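Dorneo Laundry Room: Folding Table Check, July

Padded top: PASS. The grey woven cover is a beauty, and it has stayed put all month. Smooth it flat before each load.
Comment: love how well red and white team gear shows up on this colour!

Table edges and corners: PASS. No staples poking through, no loose threads to catch a jersey.

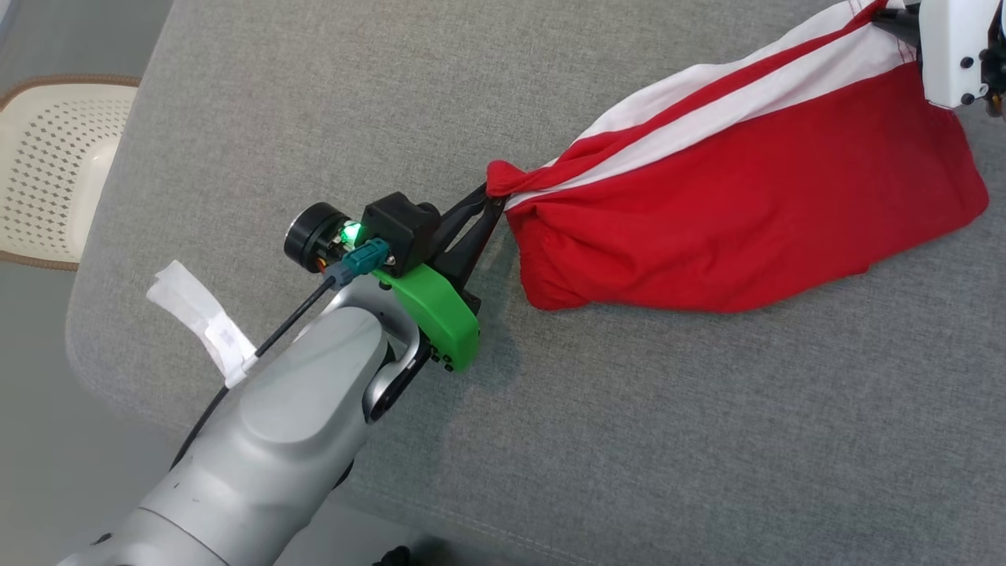 Red and white garment on the padded table, fabric bunched at the left.

Garment check before folding: PASS WITH COMMENT. Open out any twisted or gathered bits first, then look along the stitching for pulls. A couple of minutes well spent, and the finished stacks look fantastic.

Stack height: FIX. Limit is 400 mm and the Brelto pile was over. Split it into 3.

Walkway to dryers: PASS. Clear, great work everyone!

Steam iron cord: RECHECK at 3:00 pm once it has been rewound.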